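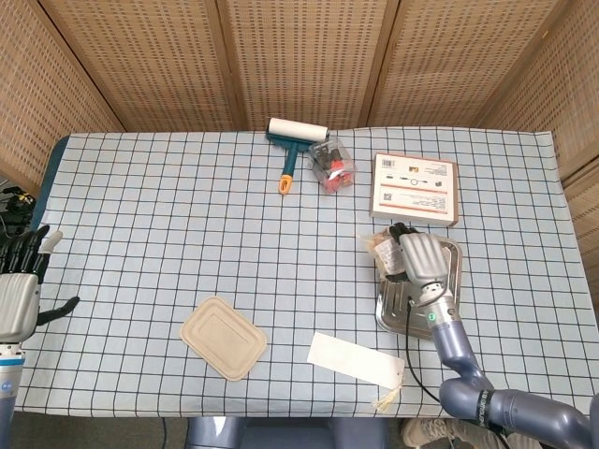

Bench tips for a tabletop pick-and-place build

Last updated Apr 10, 2024

These notes cover the table, the surroundings and the object set for a two-arm build in a shared workshop. Arm assembly and controller setup are on the Trernitz build page. Everything below assumes the arms are already homed and the emergency stop has been tested.

Table covering

Use a cloth with a printed grid. A pale background with thin dark lines gives enough contrast to check placement by eye, and the squares save measuring when a layout has to be repeated. Wash the cloth once before first use. Iron it on the back. Creases deeper than 4 mm will tip a light carton and throw off the approach height.

Pull the cloth tight and clamp it under the tabletop at the back and sides. Leave the front loose until the grid lines are parallel to the table edge, then clamp that too. Tape on top of the cloth lifts after a few sessions and leaves a residue that picks up lint.

Screens

Folding screens are cheaper than a painted backdrop and can be stored flat. Set them behind the table first, then angle one in on each side. Woven or perforated panels do not throw glare the way a gloss board does. Check that no panel is within reach of an elbow at full extension. Our first layout failed this test in November and cost us a hinge.

Choosing objects

Pick household items that differ in stiffness, height and surface. A set that is all boxes teaches you very little about the grip. Useful types:

Clear plastic boxes with colored contents. The walls are hard to pick up on a depth sensor, the contents are easy.
Flat retail cartons. Good for edge grasps. Replace when the corners go soft.
Lint rollers. Long handle, heavy at one end. Lay them down with the handle toward the front.
Molded pulp lids. Light, slightly rough, and they slide when pushed. Keep spares.
Stainless steel trays. Low rim, strong reflections. Wipe with a dry microfiber cloth before each session.
Wrapped bakery items. Soft, and the wrapper shifts under the fingers.
Card tags and stiff sheets. Difficult to lift from a flat surface. Start with the end that overhangs the table.

Spacing

Leave open cloth on every side of each object. We use a minimum of 5 cm between neighbors, more for anything taller than the palm. Put rigid items at the back and soft ones in the middle, where both arms can reach. Low, flat items go at the front so the fingers clear them on the way in.

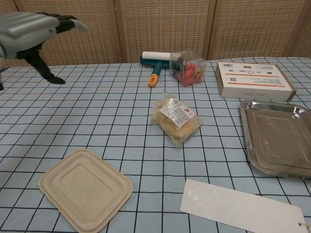
Wrapped roll at center, roller and clear box behind it, flat pieces toward the front.

Handling soft packages

Set the grip force on a fresh package, then lower it by one step. Wrappers lose air with repeated handling, and a setting that was safe in the morning can crush the contents by the afternoon. Swap the package after 14 grasps, or sooner if the seal opens. Keep the label side up so that the orientation can be read from above.

Approach with the fingers open and stop above the cloth before closing. Fingertips that drag on fabric will bunch it, and the next object moves with it.

Cables

Route cables down the outside of the forearm and leave a service loop at the wrist. The loop should be long enough for full rotation and short enough to stay off the objects – test both limits by hand with the power off. The Cludov sleeve we tried was too stiff at the wrist. The Rajput spiral wrap is slower to fit but bends freely.

Coil the excess behind or beside the table, off the floor where people stand.

Resetting

Keep a printed layout sheet with grid references for each object. Column first, then row. With the sheet, a reset is quick enough that we got through 81 layouts before changing the cloth.

Dririco grip pads should be cleaned with isopropyl alcohol at the end of the day. Let them dry before parking the hands. Store the trays on edge and the pulp lids flat, in a closed bin.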